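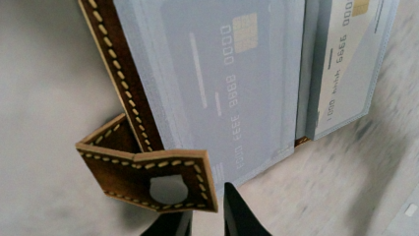

## 4.2 Comparison of fingertips in the wallet task

We compared two sets of fingers, a pointed set and a blunt-ended set with wider pads, on the Busstead bench in simulation. The task was to take hold of the closure strap of an open leather wallet and fold it back. The strap stands proud of the wallet and has a thick edge, but the stitching runs close to that edge and leaves little plain leather to grip.

Each set was run 60 times under the Botha controller with the same gains. Start poses were drawn from one list of 913 poses prepared by Kurup and Naidoo for the earlier card task. A run was stopped if the strap had not been gripped after eight attempts.

The pointed fingers gripped the strap in 49 runs. Most of their failures came from a closing path that was too high, so that one tip passed over the edge of the leather. The wider pads did worse when the wallet lay at a slant to the line of approach, as they met the translucent card sleeves before they reached the strap. We did not tune the approach angle for either set, and a reader who does so may find a smaller gap between them.

The wrist view was used for the last part of each approach. Seen from there, the tips are slightly blurred, and the controller therefore takes their position from the joint readings. The room view was kept for checking the arm poses by eye and took no part in control.

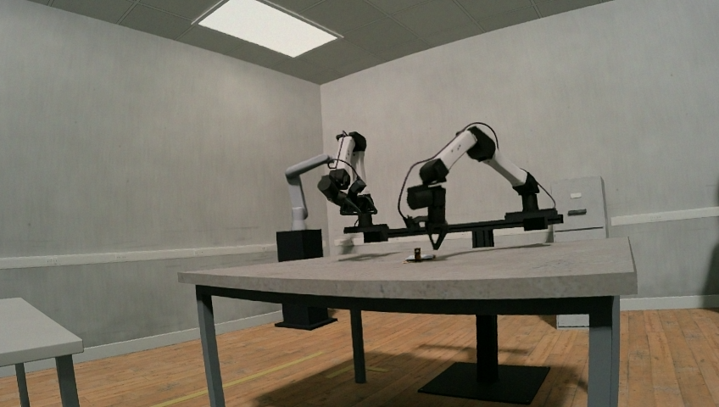
**Figure 3.** Room view of the simulated bench, with two arms over the grey table. The right arm is mounted on the black rail.

Contact settings for the leather were left at the Pledance defaults throughout. Section 4.3 repeats the test with the strap made stiffer.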